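3.2 The table as a shared surface

We turn now to the part of the home that came up in our visits more often than any other, and which we had, rather foolishly, left off our first list of topics altogether. When we began the study in Trerkoswood we expected people to talk to us about kitchens, about the cooker and the fridge and who was allowed to rearrange the cupboards. They did talk about those things, and very kindly and at length, but they kept drifting back to the table, and in particular to what was laid over it. By the end of the first month we had added a page to the interview guide, and by July the page had grown into a section of its own.

The households we visited were spread over three places. Trerkoswood is a small town with a good many older terraced houses, where the table usually stands in a back room that was once the kitchen. Vorgate is newer and more spread out, and the flats there tend to have one large room in which everything happens. Drodville lies between the two in size and in the age of its housing, and it gave us our most mixed set of homes. We sent a short postal survey to 1,000 addresses across the three and had 674 forms back, a much better return than we had dared hope for, and one we put down mostly to the patience of the people who live there. Of the households that replied, 540 said they kept a cloth of some kind on the main table for at least part of the week. The longer home visits, on which most of this section rests, were made to 17 of them.

It may help to say a little about what we mean by a cloth. We asked people to count anything soft that covers most of the table top, so that a runner or a set of place mats would be left out, but an old bed sheet would be let in (and we did meet one or two of those, doing very good service). Older writing on the home tends to treat the tablecloth as a thing for company, brought out with the better plates and put away again when the guests have gone. That pattern has not vanished. Several people in Trerkoswood still kept a white cloth in a drawer for Christmas and funerals, and could tell us exactly who had ironed it last. But the cloth most people wanted to talk about was the other one, the everyday one, which stays on from Monday breakfast until somebody decides it has had enough.

Everyday cloths were chosen with a good deal more thought than we had supposed. Plain white was hardly ever picked for daily use, for reasons any parent will understand. Large flowers had their loyal friends, mostly among those who had grown up with them. The kind of pattern that people described to us most warmly, though, was a simple one of lines or checks on a quiet ground, and grey was mentioned again and again (Figure 4). One woman in Vorgate told us that a cloth like that "doesn't ask anything of you", and we have found ourselves repeating her words to one another ever since.

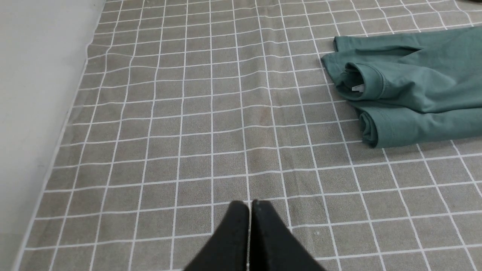
Figure 4. Everyday tablecloth in warm grey, with a grid of thin white lines.

What people valued in such patterns fell loosely under two headings, though the two ran into each other a good deal in conversation. The first was forgiveness. A mark left by a mug or a spoon is harder to spot when the eye has something else to follow, and several people spoke with real affection of cloths that had hidden a great deal over the years. One man had gone so far as to test his before buying it, dabbing cold tea on a sample he had begged from the shop, and he was still a little proud of the result when we met him.

The second was what we came to call quiet measuring, and it surprised us more. A regular pattern gives the people sitting round a table something to go by. Parents told us about squares being used to settle arguments over elbow room, with so many for one child and so many for the other, and an uneasy border in between. A retired couple in Drodville laid out their jigsaws by the lines, and cut their sewing by them too, although both agreed that the cloth had never been quite true since its first hot wash. In one house the lines decided where the laptop was to stop and the dinner was to start. Nobody had set out to buy a ruler, of course. The use had grown up bit by bit, in the way that household customs do, and in most cases the family only noticed it when we asked.

This brings us to the question of sharing, which is the main business of the present section. A table in daily use is asked to be many things between morning and night. In the homes we visited it was a place for breakfast, a desk, a counter for folding the washing, somewhere to mend things and somewhere to leave the post. The cloth was often the means by which one of these gave way to the next. Shaking it out of the back door was mentioned as the end of a meal. Folding it back halfway, so that the bare wood showed at one end, was a sign that someone meant to do some work there and would rather not be spoken to. Two of the families had a second cloth, rougher and older, that went down over the first for painting and glue, and the children in both could tell us the rules for it with great seriousness.

We had half expected these customs to be the work of one person in each household, and to be quietly resented by the rest. There was some of that, and we would not wish to paint too rosy a picture. Washing the cloth fell to one adult in most of the homes, and it was seldom the adult who had spilled things on it. In Vorgate, where the single large room makes the table hard to get away from, we heard more complaint about clutter than in the other two places, and a cloth was sometimes blamed for giving the clutter a comfortable place to lie. One young man had taken his off altogether, on the grounds that a bare table shamed him into clearing it. He told us that this had worked for nearly a fortnight.

The shops deserve a word as well. Most everyday cloths in our sample had been bought without much ceremony, from a market stall or with the weekly food shopping, and few people could name the maker. The exception was Fakir, a household linen shop in Drodville, which sells cloth by the length from the roll and will hem it while the customer waits. People who had bought there nearly always remembered the visit. They remembered having to know the size of their own table, and getting it wrong, and going back. We think there may be something in this for anyone who studies how people come to care for ordinary things. A cloth cut to fit one table has already been thought about before it ever reaches the house, and the households that owned such cloths kept them longer and mended them more readily than the rest.

We should be careful not to lean too hard on this last point. Our visits were few, the people who welcomed us in were very likely those who enjoyed talking about their homes, and a person who has paid to have a cloth hemmed may simply be the mending sort to begin with. The survey did not ask about repairs, an oversight we regret, and we hope to put it right when the forms go out again. In the next section we follow the cloth off the table and into the wash, where a rather different set of feelings comes to light.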